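Caderno da oficina, dezembro
Vidrados, série Opoku (continuação)

Abri o forno às oito e pouco, com o pirómetro a dizer 54 graus e a minha paciência bastante abaixo disso. O celadon voltou a sair cor de água de lavar pincéis. A receita promete «verde-azulado profundo, com acumulação nas arestas». Acumulação houve, quase toda na placa.

Registo, antes que me esqueça e volte a fazer igual:

Pasta: grés claro da Brimari, saco novo. O saco velho acabou a meio da série, portanto metade das placas é de um lote e metade do outro, e eu não marquei quais. A Ok-hee perguntou-me se tinha marcado. Respondi que se via pela cor. Depois da chacota vêem-se todas exatamente da mesma cor.

Vidrado: Opoku base, com a cinza peneirada do costume. Três camadas por imersão, contagem lenta até quatro em cada uma. O Fadi conta mais depressa do que eu, e isto explica pelo menos uma prateleira.

Cozedura: subida lenta até aos 600, patamar curto, depois a rampa normal do Wesitz. O Wesitz continua a achar que «patamar» é uma sugestão. Desligou-se sozinho a meio da subida, voltou a ligar-se sozinho e no fim apresentou no visor uma curva impecável, desenhada com certeza por outro forno.

O que saiu:

Prateleira de cima: craquelé fino e regular, bonito de facto. Ninguém o pediu. Pela folha do Zimgate, craquelé é defeito em loiça de mesa e qualidade em jarras. A solução óbvia seria chamar jarras às tigelas, e registo que a proposta foi minha e que a Ok-hee a recusou por escrito, na porta do armário.

Prateleira do meio: picadinhos. Casca de laranja num lado só, o lado virado para a resistência nova. Suspeito de vidrado grosso a mais e subida rápida de mais no fim. O Fadi suspeita de pó na chacota. Limpei a chacota com esponja, mas confesso que a esponja era a do chão.

Prateleira de baixo: escorreu. Duas placas coladas para sempre à prateleira, em união mais sólida do que a de muita gente que conheço. Rebarbadora amanhã, óculos, máscara, e a alumina que devia ter posto ontem.

Sobre a densidade. Medi o balde grande duas vezes e obtive dois valores, o que é pior do que não medir. A balança pequena tem um pé a menos e anda apoiada numa borracha de apagar. Se se pesa com a borracha virada para a parede dá uma coisa, com ela virada para a janela dá outra. Passo a usar a balança da Ok-hee, com a autorização dela, pedida depois.

Da cinza: a do saco azul vem da lareira do Fadi e tem pregos. Peneirar sempre, e duas vezes, e guardar os pregos no frasco. Há quem ache que o ferro dos pregos ajuda à cor. Há quem ache isso e nunca tenha partido um dente numa tigela de sopa.

A Ok-hee propôs trocar o feldspato. Tem razão, provavelmente. Não lho disse ainda, porque da última vez que lhe dei razão passou a semana a reorganizar as prateleiras por ordem de ponto de fusão e eu deixei de encontrar o café.

Plano para a próxima fornada:

Placas 1 a 7, só pasta do lote novo, marcadas por baixo com óxido. MARCADAS.
Mesma cinza, peneirada duas vezes.
Duas imersões em vez de três, com o relógio da parede e sem o Fadi a trautear.
Patamar mais longo no fim, vigiado por uma pessoa sentada. A pessoa sou eu, já perdi o sorteio.
Alumina na prateleira de baixo. Também na do meio, por cobardia.

Se o verde continuar ausente, experimento baixar a cinza e subir um bocadinho o óxido de ferro, coisa pouca, uns pós. O caderno do ano passado diz «resultou lindamente» ao lado de uma combinação parecida, mas a página tem uma mancha de chá por cima das quantidades. A letra é a minha. O chá também devia ser.

Pendentes:

Ligar para a Brimari e perguntar se mudaram a pasta. Vão dizer que não. Perguntar outra vez.
O termopar de cima está torto. Endireitá-lo à mão não conta como reparação, Fadi.
Faltam cones. Gastámos o resto da caixa a verificar se o forno mentia. Mente.
Devolver a peneira fina.
O torno do canto range quando roda para a esquerda. Até se arranjar, rodar para a direita, ou cantar mais alto.

Acrescento do fim da tarde. A Ok-hee pôs uma das placas escorridas contra a luz e a zona grossa, mesmo na borda, está verde. Verde a sério, do tamanho de uma unha, na única peça que não se consegue tirar da prateleira. Ela diz que a espessura certa é essa e que agora só falta convencer o resto da placa. O Fadi quer emoldurar a prateleira. Fica para amanhã, com a rebarbadora a começar pela outra ponta e muito devagar.
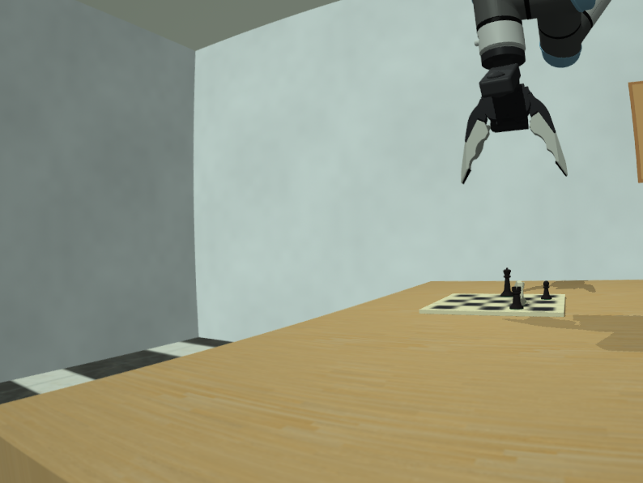 Fig. 1. Pinça aberta, virada para baixo (imagem gerada por computador).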